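Door frame wipe task: pre-session checklist, filled in with my comments
Yang student robotics club, Gesteseck house
Date: 23rd November
Checked by: Kazimiera Szulc

I'm filling this in longhand because last time I ticked everything in two minutes and then couldn't remember what I'd been looking at. Skip to the open items at the end if you only need the to-do list! For the new people: our project this year is Vatora, the cleaning arm, and before the arm gets to try a chore we do it by hand, over and over, with the view from head height recorded. The door frame is chore number 7 on the list. The arm stays in the workshop for all of this, so the checks are about people, cloths and doors.

PART A. THE SPOT

A1. Floor clear where the wiper stands
OK. I moved two backpacks and a charger before I started (you know who you are). Please look down before you look up. Once you've got both arms on the wall you really don't see your feet.

A2. Door closed and everyone told
OK. I knocked on all the rooms along the hallway and said we'd be at it for a while. The sign goes on the other side of the door, at eye height, with the good tape. The cheap tape fell off in May and someone came barreling through, and I still hear about it.

A3. Wall fixtures near the work
OK with a comment. There's a black square panel on the wall beside the frame. Keep the cloth away from it. A damp cloth and anything that might have wiring behind it don't mix, and I'd like that to stay a rule even when the cloth feels nearly dry. If you have to reach across it, lift your hand all the way off the wall first and put it down again on the far side.

A4. Wall sound enough to lean a hand on
OK. I'm talking about a flat hand for balance here. If you find you're putting your weight on it, you're standing too far back. 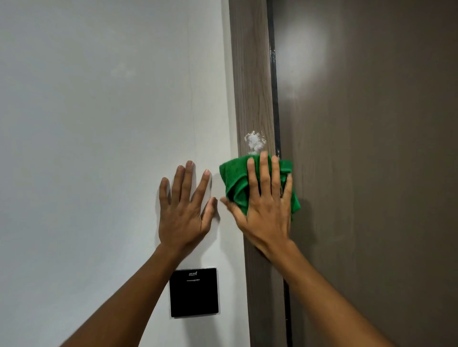

A5. Marks to be cleaned are known
OK, and I want everybody to take this one seriously. Don't scrub a white mark until you know what it is. Ask me, or ask whoever did the last session. If it's one of ours, it's written in the log with what we used. If it isn't in the log, leave it alone and write it down. Chalky stuff can throw dust when you rub it, and you're looking up with your mouth open half the time (I am, anyway).

PART B. THE PERSON

B1. Rings, watches and bracelets off
OK. They scratch the wood finish and they catch on the seal. Put them in the tin, not in your pocket, because I've been through enough laundry dramas already.

B2. Nails short
OK. I know this sounds like middle school. Long nails go straight through the folds of the cloth when you press, and then you've got a scratch on the frame and a sore finger.

B3. Sleeves up past the elbow
OK. We want clear forearms for the recording and no fabric dragging along the wall.

B4. Head strap snug, cable down the back
Failed first time, OK on the second try. The strap had slid up and the cable was hanging over my shoulder, right where my arm comes up. I clipped it to my collar. I'd love a proper clip on the strap itself, so if anyone's ordering from Stutside soon, add one to the basket and I'll pay you back.

B5. Reach test
OK. Stand where you'll be standing, put both hands up where the work is and hold it for a slow breath. If your heels come off the floor, work lower. No chairs and no step stools for this chore, even if you're short like me!

B6. Rest breaks agreed
OK. We stop after 18 wipes and shake our arms out. I tried going on longer and by the end my passes were so wobbly that the whole batch had to be thrown out, which annoyed me more than the sore shoulders did.

PART C. THE CLOTH

C1. Right cloth
OK. Green microfiber for frames. Please don't grab one from the kitchen pile, we've had grease on a door that way and it took forever to get off.

C2. Cloth free of grit
OK. Shake it, then run your palm over both sides. A grain of sand is all you need for a long ugly line down the wood grain.

C3. Plain water only
OK. No sprays overhead. I know the spray makes it quicker! It also comes down on your face.

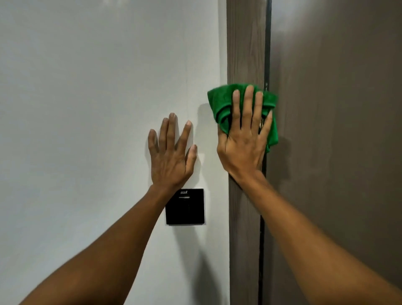
C4. Fingers flat and spread over the cloth
OK. The folks on the software side asked for this because the hand is easier to follow when the fingers are apart, and it happens to be kinder on your knuckles too. Let the cloth bunch however it wants. I used to fold mine into a neat square and got told off, very politely, since the arm is never going to get a neat square handed to it.

C5. Door edge and seal
Comment. Go gently along the dark strip between the frame and the door. If you shove the cloth into it, it can snag, and then your natural reaction is to yank. Don't yank. Ease the door open a little and let the cloth come free.

C6. Other hand stays where it is
OK. Plant it on the wall and leave it there for the whole pass. It's steadier and it keeps your fingers out of the door gap, which is the one place on this chore where you could get properly hurt.

PART D. THE RECORDING

D1. Storage
OK. The card had room for 700 clips when I checked. If it's under 70, swap it before you start, not halfway up the frame with a wet cloth in your hand.

D2. Light
OK. There's a bit of a glow on the door from the lamp and we're leaving it. The real rooms will have lamps in them.

D3. Head angle
Comment. Try to keep the wall and both hands in view and don't tip your head back as the session goes on. I do it without noticing when I get tired. Ask your partner to say "chin" every so often. It's silly and it works great. 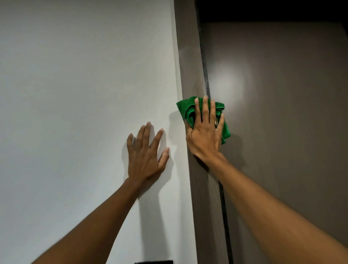

D4. Partner present
OK. One person wipes, one watches the door and the clock. If your partner has to leave, you stop, put the cloth down and go have a cookie. I don't care how close you are to finishing.

D5. Stop word
OK. It's still "park". We use the same word in the workshop with the arm running, so it's worth getting it into your bones now.

PART E. AFTERWARD

E1. Wall and frame dried with a second cloth
Done.

E2. Cloths to the wash, no softener
Done, they're on the rack by the window.

E3. Sign down, people told
Sign's down. I forgot to tell the far room until after dinner, sorry!

OPEN ITEMS
Strap clip (B4). Needs ordering.
Log sheet for marks (A5) is nearly full, someone please print more.
Stronger tape for the sign. There's one strip left on the roll.
Reach test should be written on the wall card too, in big letters. I'll do that one myself before the next session.

Signed: K. Szulc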